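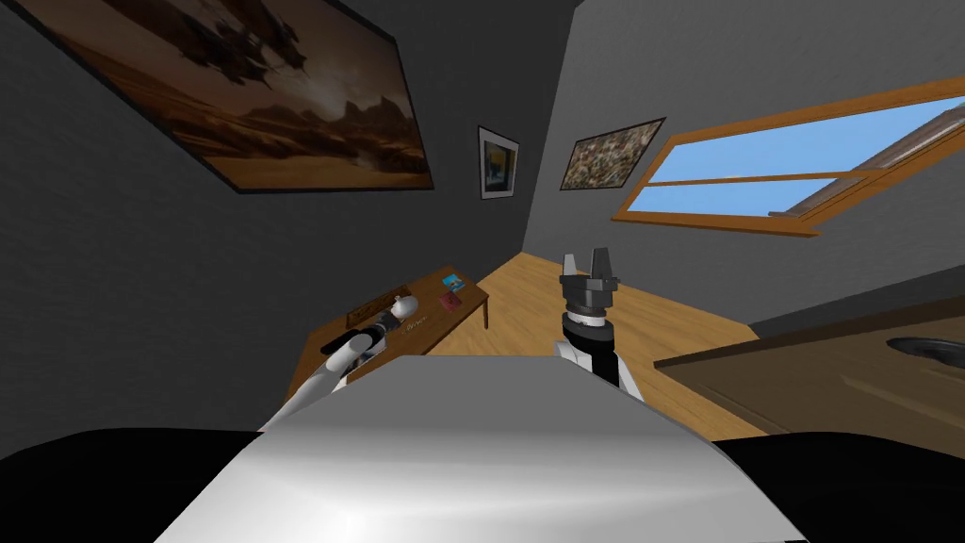 Simulated room with desk, both arms raised.

Motorcycle Touring, Unit 7: Loading and Suspension Setup
Instructor: Zubaida Bajwa

Read the load plate on your bike before the February ride to Rasbridge. The figure you need is the maximum total load: rider, passenger, fuel, bags and accessories together.

Preload
Set the rear preload with the bike loaded as you will ride it. Too little and the back end sits low, the steering feels light and the headlight points up. Write down your starting setting so you can go back to it.

Luggage
Heavy items go low and close to the middle of the bike. Keep the top case for rain gear and other light things. Side cases should weigh nearly the same. If the total is split 60/40, repack.

Tires
Check pressures cold and use the loaded figures in the owner's manual. Check again at the Hinds fuel stop if the temperature has changed a lot overnight.

Worked problem
The Osum tour route is 1,178 miles. A rider gets 40 miles per gallon fully loaded. Fuel needed: 1,178 / 40 = 29.45 gallons.

For next class: bring your load sheet and read the Norkico handout on chain slack.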